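Group project report: collecting demonstrations for pick-up tasks in a simulated kitchen

Zofia Czarnecka and Ksawery Kaczmarczyk

1. What we set out to do

Teach a simulated arm to pick small things up off or out of other things, by copying people. No hand-written rules. The learning part was mostly given to us (the Momer training code from the course page), so our job was the examples. Good ones, enough of them, with labels that made sense.

Target was 80 usable demonstrations per task, 2 tasks. Task A: pick up from the bare worktop. Task B: pick up from a shallow dish.

2. How we collected

One person drives the arm with the hand controller, the other watches the side view and types the label. Swap when the driver gets tired, which is sooner than you'd think. Start positions shuffled by a script before every run. Ksawery wrote the script in March and it had a bug where the dish sometimes spawned half inside the wall, so the first batch went in the bin.

Every run saved as joint angles, gripper open/close, and the side view. Label is one short sentence, e.g. "pick up the thing in the brown dish". We kept the wording loose on purpose, Zofia's idea, so the model doesnt only learn one sentence.
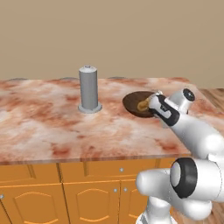

Task B was much slower. The side of the dish gets in the way if you come in too flat, and from the side view it is hard to judge depth, so the driver tends to hover and then creep down. Those pauses end up in the data. We trimmed the long ones but left short ones in. Not sure that was right.

3. What we kept

181 runs recorded in total, not counting the binned batch. A run was thrown out if the object was dropped, if the arm hit the dish hard enough to shift it, or if the label was wrong. Both of us had to agree on a keep. We disagreed a lot on "hard enough" and in the end set a limit on how far the dish could move.

Task A reached its target. Task B did not, we ran out of lab time.

4. Problems

- Driver style. Zofia comes in from above, Ksawery from the side. You can tell who drove from the joint plots. Should of agreed on one approach, or mixed them evenly.
- Labels typed in a rush. Spelling fixed afterwards with a find and replace.
- 3 runs saved with no side view at all, cause unknown. Left out.
- Lighting never changes in our kitchen. Probably fine for the simulator, bad for anything else.

5. Next

Finish Task B. Vary the lighting and the worktop texture. Get a third driver who hasn't seen our runs. Training results are in the second report, as only the Task A model had finshed when this was handed in.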